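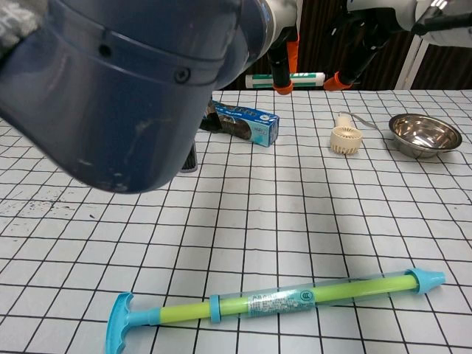
Visitors to the Skulel open day often ask how a household table should be prepared before a robot arm is put to work on it. The staff of the Kanagaratnam workshop recommend beginning with the surface. A white sheet printed with a black grid makes it easy to return each article to its starting place, and ordinary household things serve well as practice pieces: a small box, a handheld fan, a steel bowl, a pump-type water squirt gun. Long articles such as the squirt gun may be laid diagonally, with the handle toward the person seated at the table.

Preparing the table

Wipe the tabletop with a barely damp cloth and let it dry before the paper goes down. Tape all four corners. Specks and smudges on the paper can be lifted with a soft eraser; replace the sheet when the lines begin to fade.

Polished metal throws back light. Place bowls and pans away from the lamp, or turn the lamp to the wall.

Cords

Lead every cord off the far side of the table and secure it with a strip of cloth tape. Unplug fans and small appliances before they are handled by the arm – this applies to guests as well as staff.

Water toys

Empty squirt guns completely, work the plunger several times over a sink, and stand them nozzle down on a towel overnight. Remaining drops will wrinkle the paper.

Caring for the gripper

Dust the fingers with a dry brush at the end of each session. Do not use oil or furniture polish on the tips. Scratches on the painted housing may be left alone, but loose screws should be reported to the demonstrator.

During the demonstration

Guests are asked to keep sleeves, scarves and long hair clear of the table. Children may choose the next article to be picked up and should hand it to the demonstrator, Ashraful Rathnayake. Each turn lasts 90 seconds.

The Tristimero room holds 13 guests at a time. Printed copies of this page are available at the Ridow desk.

Page revised 3/7/20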